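Forum: Boards and Bindings
Topic: Edge angles for the Dinham hill, hardpack most of the season

f_hourani
Moved near Dinham last fall and I've been riding it after work. By 7 pm the lower half is scraped down to something close to ice. My board is a 158 camber with the factory edge, never touched. Would a 2 degree side bevel help, or am I better off just keeping it sharp?

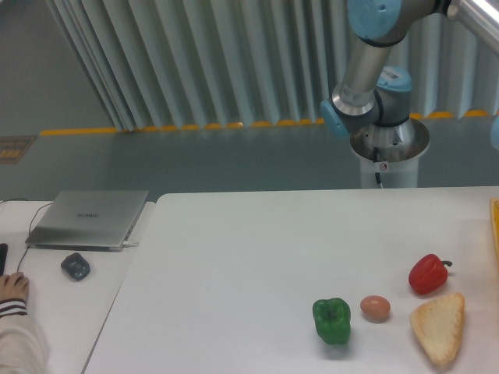
I weigh 973 ounces less than my brother, if that matters (kidding, I'm on the light side). Mostly carving, no park.

heidrun.riedl
Sharp first. A factory edge that has never been touched is dull by now. Take a file and a guide to it, then a stone for the burrs, and ride it a few nights before you change any angles. 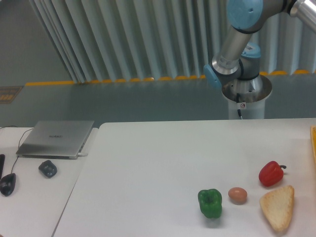

I did mine with the Bririk guide. It was $30 and it holds the file square enough. Go tip to tail, light pressure, and wipe the file often.

ChiamakaC
I'd go to 2 degrees right away. You have the guide out anyway. One degree on the base, two on the side, and you will feel it on the first heelside turn.

heidrun.riedl
You can't put metal back on, though. If he hates it he's stuck with it until the edge is worn down.

ChiamakaC
It's one degree. I've done it on three boards and still have all three. 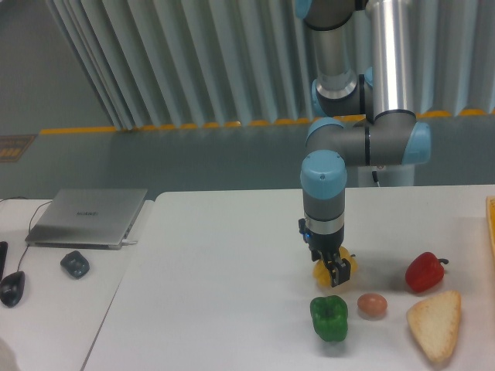

What I would not do is detune the tips very far. A few inches past the contact points is plenty. People go way too far in and then wonder why the board won't start a turn.

folasade_n
Has anyone used the shop in Ugwu? They wanted $100 for a full grind and wax and I passed.

f_hourani
I called them Thursday. Same price, and they're booked into February. 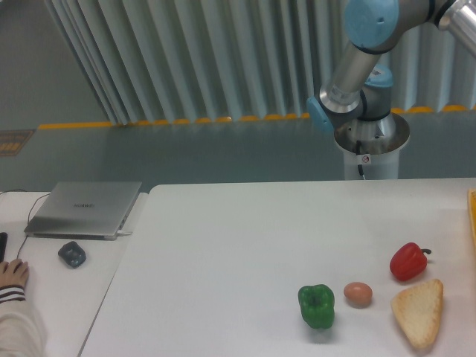
So I'll do it at home. Going with Heidrun's plan for now, sharpen and leave the angle alone. Does the Grurkis stone need water or can I use it dry?

heidrun.riedl
Water — a few drops is enough. Dry it clogs up fast.

ChiamakaC
Agree on the water. Still think you'll be at 2 degrees by spring.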